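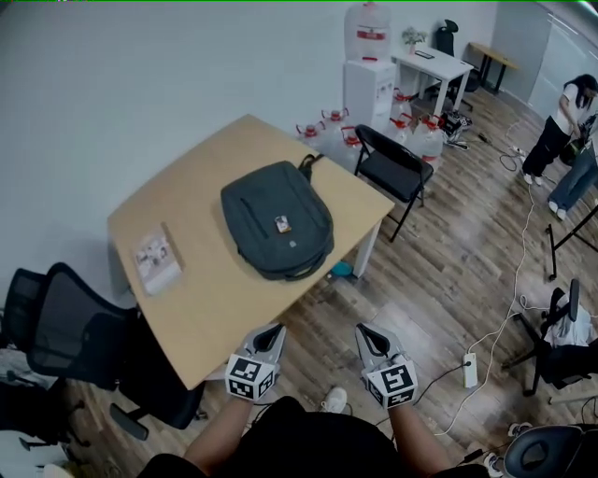 Backpack task at the Bellis station, from the operator's head camera, with both handheld grippers below the near edge of the table.

To: grirero-users
From: Wekance Equipment and Safety Office
Subject: Re: Right-hand offset in backpack recordings from Bellis

Dear list members,

The Equipment and Safety Office has completed its first review of the fault reported to this list on Monday. The original report is quoted in full at the end of this message. Groups that hold copies of the backpack recordings are asked to read the section on data before starting any further training runs. Groups that operate a Grirero pair at their own site are asked to read the section on inspection.

Summary

The marker cube on the right gripper of pair 2 at Bellis was able to turn on its mount. The movement is small and cannot be felt when the gripper is lifted from its stand, but it appears when the gripper is loaded sideways, as happens when an operator pulls a zipper or drags a bag by its strap. Once the cube has turned, the tracking software continues to report a valid pose with a high confidence value. The reported pose is the pose of the cube, and the software has no means of knowing that the cube and the gripper tips no longer agree.

Of the 194 backpack recordings made with this pair, 102 show the offset. The remaining recordings have been checked against the head camera and are considered usable. The left gripper of the same pair is not affected.

During the same review, the office identified a separate safety matter concerning power cables at the station. It did not cause the tracking fault. It is reported here in the interest of other sites with a similar layout.

Cause of the tracking fault

The cube is held by a single screw with a locating pin beside it. The pin is meant to carry the turning load and the screw is meant only to hold the cube down. On the gripper in question the pin was missing. The maintenance log shows that the mount was taken apart for a change of fingertips, and the entry records the fingertips but makes no mention of the pin. We have not established whether the pin was lost at that time or was left out when the mount was delivered. The supplier of the mount has been asked to confirm its packing record.

The calibration routine performed at the start of each session did not detect the fault. The routine asks the operator to bring the gripper tips together over the calibration card and hold them still. No side load is applied in that position, and a cube without its pin will sit correctly and pass. The first sideways pull of the session may then move it. Several sessions therefore begin with good data and become unreliable partway through, and the calibration record gives no indication of the change.

The office accepts that the session checklist was inadequate in this respect. Operators followed it as written, and no operator is at fault.

Effect on the arm

The report from the Testora integration group describes the test arm reaching past the carrying handle and closing on the front pocket. Our review supports the explanation given there. A policy trained on the mixed set learned two answers for the same view of the bag, and the error was greatest where the right gripper leads.

The group also reported that the arm continued to press after the missed grasp until the force limit stopped it. The office has treated this as the more serious part of the report. The force limit operated as designed, and the arm did not reach anyone. However, the limit in use was the default value for rigid parts. For soft goods on a table the lower value in the station handbook applies, and it had not been set. All sites running policies trained on bag, clothing or bedding tasks must confirm the lower value before the next powered run. Confirmation is to be entered in the run log by the person who starts the arm, and the entry is to give the value as read from the controller.

Data

The following arrangements take effect with this message.

The affected recordings have been moved to a quarantine folder on the Testora share. They have not been deleted. The file list is stored beside them in plain text and may be compared with local copies.

Any policy trained on the full set must be marked as withdrawn in the Testora register. It may be kept for analysis. It may not be run on a powered arm, including at reduced speed.

Sites that trained on a subset should compare their file lists with the quarantine list and reply to this address with the result. A reply is required even when no affected file is found.

We have been asked whether the offset can be corrected after the fact. In a minority of recordings the cube appears to have turned once and then stayed in place, and a fixed correction might be possible. In the others it moved back and forth under load. The office does not intend to publish corrected files at this time. A group that wishes to attempt the correction for research purposes may request access to the quarantine folder, on the condition that the output is not merged into the shared set.

Inspection of Grirero pairs

Each site is asked to inspect both grippers of every pair before its next session. The inspection requires 5 minutes and no special tools.

Hold the gripper body in one hand and the cube in the other. Turn the cube gently in both directions. There should be no movement at all. Then remove the screw, lift the cube and confirm by eye that the locating pin is present and seated. Refit the cube, tighten the screw to the handbook value and draw a paint line across the joint between cube and mount. Repeat the session calibration before recording.

The paint line is a new requirement. It is to be checked at the start and end of each session, and again whenever a gripper has been dropped or knocked against the table. A broken line ends the session. Recordings made after the last good check are to be held back until they have been reviewed.

A second calibration step will be added to the checklist. After the usual step, the operator will press the side of each gripper against the edge of the table, release it, and bring the tips back to the card. The two readings must agree. Draft wording will be circulated to this list for comment before it is adopted.

Cables at the station

White power cables run across the floor at Bellis from the back of the room toward the operator's side of the table, and a power strip lies on the floor on that side. An operator wearing the head camera looks at the tabletop and at the grippers for most of a session and has both hands occupied. Stepping back or to the right under those conditions places the operator's feet close to the strip. The room is also used by other people during sessions, and chairs are moved in and out of the same area.

No injury has been reported. One operator did report catching a foot on a cable while moving back from the table, and was able to recover balance without dropping the grippers. This should have been entered as a near miss when it occurred. It has now been entered.

Recording at the station is suspended until the following work has been done: the supply to the table is to be rerouted along the wall, any cable that must cross a walking line is to be placed under a fixed cover, and the strip on the operator's side is to be removed from the floor. The operator's standing area will be marked with tape, and chairs and personal items are to be kept outside it while a session is in progress. The power strip near the back of the room will be reviewed at the same time, with attention to its distance from the water dispenser and the stored water jugs. Sites with a comparable arrangement are asked not to wait for a near miss of their own.

Open points

The origin of the missing pin remains open. The office is also reviewing why the difference between the head camera and the reported gripper pose raised no warning in the upload check. That comparison is available in Testora but was turned off for tasks with soft objects – the stated reason in the settings file is that it produced too many false alarms. We would welcome information from any site that has left it on.

Replies should be sent to the list unless they concern an individual operator, in which case they should be sent to the office directly.

Equipment and Safety Office
Wekance

----- Original message -----
From: Testora integration group
To: grirero-users
Subject: Right-hand offset in backpack recordings from Bellis

> Dear colleagues,
>
> We wish to report a repeated failure on the test arm with the current backpack policy. The arm approaches the bag correctly, then passes the top handle and closes on the front pocket. It continues to press downward until the force limit stops it. We have stopped testing and locked out the arm.
>
> Replaying the training set, we find that in many recordings the right gripper is reported to one side of where the head camera shows it. The left gripper agrees well. The difference is absent at the start of some sessions and present at the end. All of the recordings concerned come from pair 2 at Bellis.
>
> We have not examined the hardware and do not wish to guess at the cause. We ask that the pair be taken out of use and inspected, and that other sites refrain from running this policy until the office has replied.
>
> Testora integration group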